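Home | Ask | Browse topics | Members | Sign in

Can a machine fold laundry yet?

Posted in Home Automation by tiredinJune

Family of five here, and I fold everything on Sunday night. My robot vacuum has been so good that I started wondering what comes next. Is there anything I can buy today that takes a warm pile from the dryer and gives me back folded towels? Shirts would be a bonus!

Eamon Lynch

Not for the home, no, but the research side is so much fun to follow right now! Picking up a box is pretty well handled. Cloth is the hard part, as it never lies the same way twice and the corner you want is usually hiding under something. A lot of groups use two arms so one can hold while the other pulls (same as you do with a fitted sheet, more or less). I spent 20 minutes last night watching one work through a single dish towel and I was cheering at my desk. Look at how narrow the fingertips get on these things:
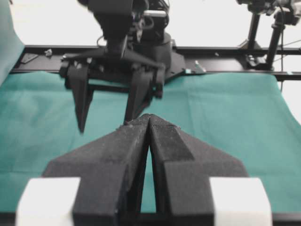
Two grippers over a teal cloth, fingertips lined up.

I'd guess towels first, then pillowcases, and shirts a good while after. Keep your Sundays free for now, but keep watching too!

Brindden

my sister paid 165 for a plastic folding board and a kid to work it. fastest robot in the house

Flallon

Agree with Eamon on towels. If you want less work this year, sort before you wash. It took 3 loads to get used to it and now I fold half as much.

Related posts
Robot mop on old tile, any luck? (18 replies)
Sudeo window cleaner keeps stopping
Best height for a folding table

Contact us | Copyright 2020 | Back to top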